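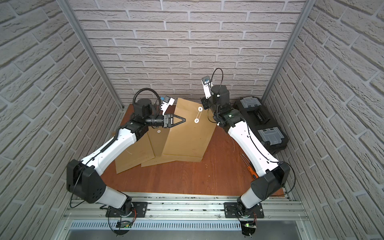
Bouchra Shawky: yo los sobres kraft los guardo de pie, como fichas, y desde que lo hago encuentro todo a la primera. Tumbados en un montón siempre necesitas el de más abajo.

karim_elidrissi
¡De pie, sí! Pero solo si están llenos. Vacíos se me doblan por la mitad y acaban con una arruga que luego se nota muchísimo al escribir encima. Los vacíos los tengo tumbados en un cajón, con una tabla encima, y salen planchaditos.

fadwa.z
Qué alegría de hilo, pensaba que era la única que disfrutaba con esto. Hago intercambio de semillas desde mayo y ya llevo 76 sobres preparados. Mi sistema: extiendo unos cuantos en la mesa, los agrupo por tamaño y no escribo nada hasta tener los grupos hechos. Antes iba sobre por sobre y me liaba con las etiquetas (una vez mandé rabanitos a quien esperaba albahaca, y encima le gustaron).

Hazem Ragab
Yo escribo primero y relleno después. Con el sobre lleno de semillas el boli va dando saltos y no hay quien lo lea.

fadwa.z
Hazem, claro, escribir siempre con el sobre vacío, en eso estamos de acuerdo. Digo agrupar antes de escribir. Son dos minutos y se va rapidísimo.

Hazem Ragab
Ah, vale, te había entendido mal. Aun así lo de agrupar me sobra, yo compro un solo tamaño y listo.

Ajith A.
¿Un solo tamaño? ¿Y las habas dónde las metes? Yo no podría. Uso dos medidas de los Prasden de 80 gramos y estoy encantado, el papel tiene cuerpo y el lápiz blando se ve de maravilla. Probé unos Drellmont más finos y para semillas menudas van bien, pero la solapa se me abría.

karim_elidrissi
A mí los Drellmont no se me han abierto nunca. ¿Los cerrabas con cola o doblando?

Ajith A.
Doblando. Igual es eso, le doy otra oportunidad con barra de pegamento.

Bouchra Shawky
Con un pelín de cinta de papel quedan preciosos, y se despega sin llevarse el kraft. Ojo, la transparente sí que lo arranca.

Hazem Ragab
La cinta de papel a mí se me suelta en el trastero, será por la humedad. Grapa en la esquina y a dormir.

fadwa.z
¡Grapa no, que se oxida y deja cerco! Bueno, en un armario seco no digo nada. Por cierto, el fin de semana preparo otra tanda. Si a alguien le interesa la plantilla para el anverso (nombre, año de cosecha y procedencia), la cuelgo aquí. Cabe justa en el sobre pequeño.

karim_elidrissi
Cuélgala, por favor. Y si tienes versión para el grande, también, que estoy con los girasoles.

Última actualización: 05/06/2022
Contacto | © Foro Hudari | Volver arriba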